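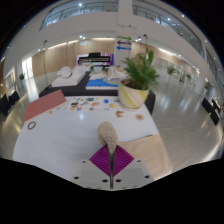

Slide 1: What we're buying, and what we keep forgetting to buy

Morning all. I do the equipment plan for Lumanlan, so this is the money talk - sorry! We've got two quotes on the go for hand-held grippers, one from Avex and one from Tastisier, and I want us to agree the budget line before the end of September.

Slide 2: The pads

Start with the bit that touches the cloth. Pads wear, and knitted fabric is fussy stuff, so I've put in for 18 spare pairs. Last year we ordered none and ended up begging a set from Nevach (they were very nice about it, but still). A textured knit wants ridges that hold it without pulling threads, and I'd like both firms to let us try that on our own samples before we sign anything.
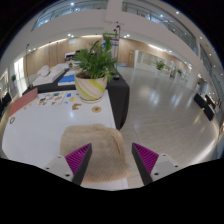 Avex wants 190 pounds a pair and Tastisier wants 300, but the dearer one comes with the mounts and all the screws. Ask me about screws in the break, I've got views.

Slide 3: Everything round the edges

Tables, cases, a bag of odd fabrics, somewhere to charge things. Pause here and let people groan. I've allowed 11 days for delivery and setting up, and I'd fight for every one of them.

If we're over, I'd drop the second case first and leave the spares well alone. Questions, then hand round the cost sheet.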